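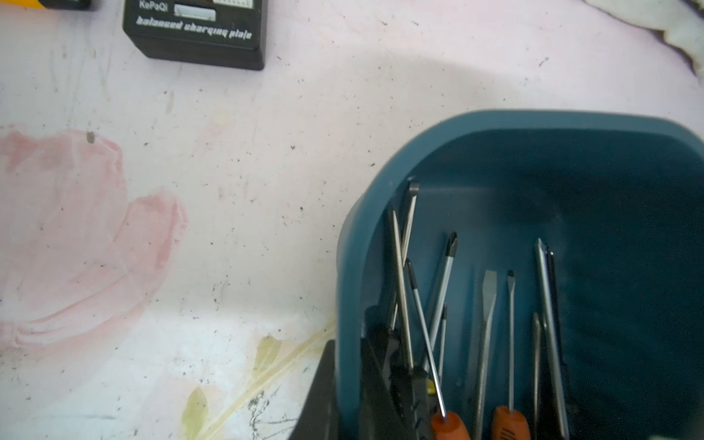

Screwdrivers in the teal bin, KePaQi charging plate behind

From: Anahera Cartwright
To: bench-automation list
Date: 2025-01-28
Subject: Re: [bench] Gripper budget, second attempt

On the Dursun thread, someone wrote:
> Can we just buy the Zomix fingers and be done? The quote
> is 3,168 for two sets. We've been arguing since December
> and I'd like to retire someday.

I'd like that for you too. But the Zomix quote leaves out mounting plates and spares, and fingers are what we wear out. Flesport includes both and wants seven weeks to deliver, a number I suspect they picked for luck.

My other worry is the bin. Shafts up, handles down, all leaning on each other – every vendor demo I've sat through used one screwdriver, alone, on a nice clean mat. Our grips are ribbed, dotted, clear and whatever the orange ones are. I'd like a trial on our own mess before we sign anything.

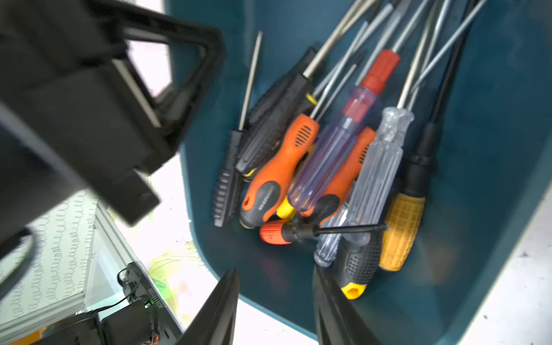
What I'm asking for

1. Hold the Zomix order until they agree to a trial with a full bin.
2. Price a plain slotted rack from Dusevow. It may be cheaper to tidy the tools than to buy fingers that forgive us.
3. Put spares on their own budget line, so we stop hiding them under "misc."

Objections to the list, please, and not to me in the hallway.

Anahera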